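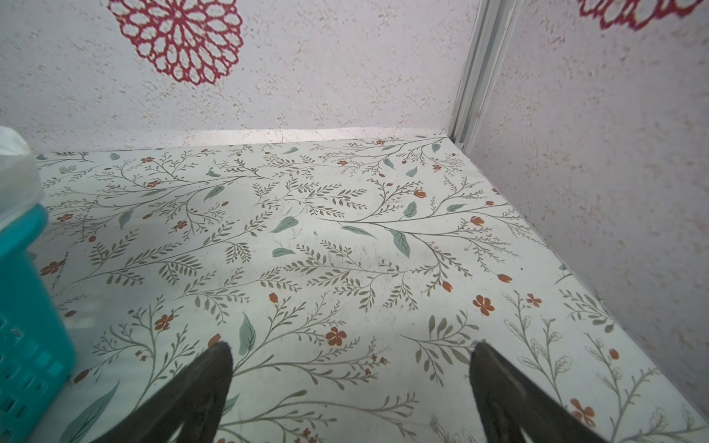

Tadton, November

Robot Skills Program: Frequently Asked Questions

The Nestdale School Robotics Club receives many inquiries each fall from students and families. The answers below apply to the current term and replace the sheet issued in spring.

Who may join?
Any student in the upper four grades may apply. The program has 61 places, and applications go to Nermina Yordanov at the club office.

Is experience required?
No. New members spend their first six sessions with a mentor before they operate an arm on their own.

What is the packing task?
Teams use a pair of arms to handle a basket, a plastic bag and a set of everyday items. The same task will be set at the Pladach Student Challenge.

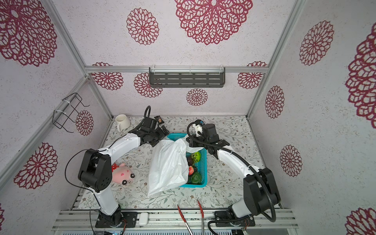
Both arms at the basket, with toy produce under the bag.

How is a run scored?
Each run is worth up to 100 points. Points are lost for dropped items and for any contact between the two arms. Todor Yordanov serves as head scorer, and his decision on the day is final.

May teams choose their own items?
Only in practice. Items for scored runs come from the club's set and are handed out at the start of the session. Soft and crumpled materials are permitted — teams should expect them. 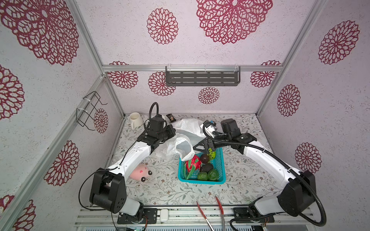 Avocados and a dragon fruit in the basket, bag between the grippers.

Which camera views may a team use?
Teams may use the fixed view, the wrist views, or all of them together. Many beginners rely on the fixed view alone and have trouble once an arm blocks it. A wrist view has limits of its own: the bag can fill much of the lower half of the picture and hide part of an item in the basket, while the mug and the snack packet beyond it stay in plain sight. Teams are advised to compare views before closing a gripper.

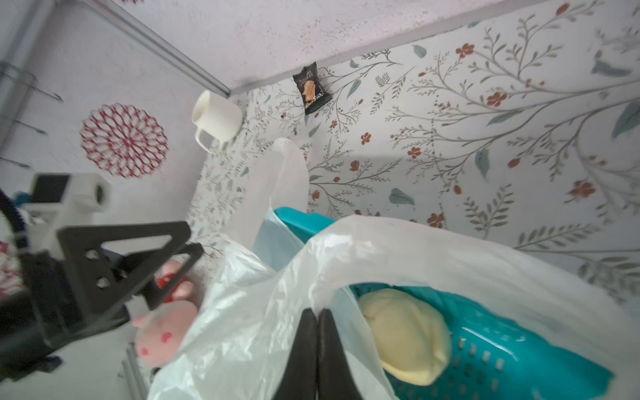
Practice logs are required of every team and count toward entry in the Challenge. An entry should state the run number, the starting layout and the result, with a note on anything that made a grasp difficult. Objects outside the basket belong in the layout notes as well, including the mug near the corner of the covering and the pink plush toy by the arm. Logs are reviewed by Vangelis Psarras and returned at the next session.

What does it cost?
The fee is $164 per year. Families who need help with the fee may write to Rory Crichton in confidence.

Where are sessions held?
In the Karagiannis Building, Room 6, from 4:00 p.m. Students must sign in at the front desk.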